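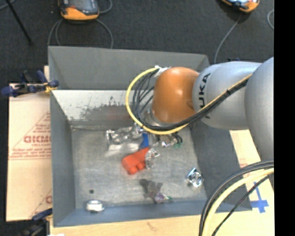

Where Did the Clear One Go? Why see-through things are so good at hiding

by Salvador Mota

Dump a bunch of small stuff into a bin. A bright plastic toy, a little clear cup, a crumpled bit of clear plastic, something round and white, something dark and scrunched up. Now look away, look back, and grab the first thing you notice.

I bet you went for the bright toy. I always do! Orange, red, yellow, those colors practically yell at you. The clear cup is sitting right next to it, and your eyes slide right over it.

I got curious about this because I lose clear things all the time. Bottle caps, those little lids from sauce cups, one very nice glass marble that my cousin Isura gave me (it was in the sink, in the water, for a whole evening, and I washed dishes on top of it). So I want to tell you what's going on, and then you can try some of it yourself.

How you see anything at all

You see things when light comes from them into your eyes. Most things don't make their own light. They borrow it from the sun or a lamp. The light hits the thing, some of it bounces off, and some of the bounced light lands in your eye.

An orange toy soaks up most of the blue part of the light and bounces back lots of the orange and red part. A white roll of tape bounces back almost every color mixed together, and that mix looks white to us. A dark gray cloth soaks up a lot of the light and doesn't send much back.

Clear plastic hardly does any of those things. Most of the light goes straight through it, bounces off whatever is behind, and comes back out through the plastic to you. So when you look at a clear cup on a gray floor, most of what you see is gray floor! The cup has borrowed the color of whatever it's sitting on. Put it on a red napkin and it looks kind of red.

So why can I see it even a little?

Two reasons, and the first one is shine. A little bit of light does bounce off the front of clear plastic, and a little more bounces off the back. That makes small bright spots. If you tip your head from side to side the bright spots move around, but the floor behind stays put. When I'm hunting for a clear lid on the kitchen counter I do a silly wobble with my head, like a pigeon. It works really well.

The other reason is bending. When light goes into plastic or glass at a slant, it changes direction a bit. It bends again on the way out. If the sides of the thing are flat and even, like a window, you barely notice. But if it's curved, like a dome or a marble, the stuff behind it looks squashed or stretched or even upside down. Your brain spots the wiggly part and says hey, something's there.

That's why fancy glass knobs on old dressers are so sparkly. People cut lots of little flat sides on them, called facets (say it FASS-its). Each facet points a different way, so each one sends light in a different direction, and when you walk past, they flash one after another.

Why crumpled plastic is easier to find

Take a piece of clear plastic, smooth it flat on the table, and it's very hard to see. Now scrunch it up. Suddenly it's bright and silvery! You didn't add any color. You made a whole lot of tiny slopes and folds, and each one catches a bit of light and bounces it somewhere.

The same thing happens with ice. A smooth ice cube can be nearly clear, but crushed ice looks white. It's still ice, just with many more edges for the light to bump into. Snow is white for the same reason. Isn't that great?

Scrunching has a downside, though. A crumpled thing doesn't have its usual shape anymore, so you might see it fine and still have no idea what it is. Is that dark lump a sock? A glove? A bag? You often have to pick it up and unfold it to find out.

Three things to try

You need a tray or a baking pan, some small things from around the house, and a flashlight. Ask before you borrow anything made of glass, and keep plastic bags and wrap away from your face and away from babies and pets.

1. The bin game. Put a mix of bright, dark, white and clear things in the pan. Give a friend three seconds to look, then cover it with a towel. Ask what they saw and write it down in order. I played this with my neighbor Mrs. Meireles and she named everything but the clear lid, and then she wanted another turn.

2. The flashlight trick. Turn the room lights low and lay your flashlight on its side at the edge of the pan so the light skims across the bottom. Clear things start to glow at their edges. Scratches show up too, especially in a metal pan that's had a hard life.

3. The sink trick. Put a clear glass marble in a clear bowl and look at it. Then pour in water until it's covered. It gets harder to see! Light bends a lot going from air into glass, but only a little going from water into glass, so there's less wiggle and less shine. (Now you know how I lost mine.)

If you want to keep going, try the bin game again with a shiny pan and then with black paper in the bottom. My guess was that the black paper would hide the clear stuff best. Try it before you decide if I was right.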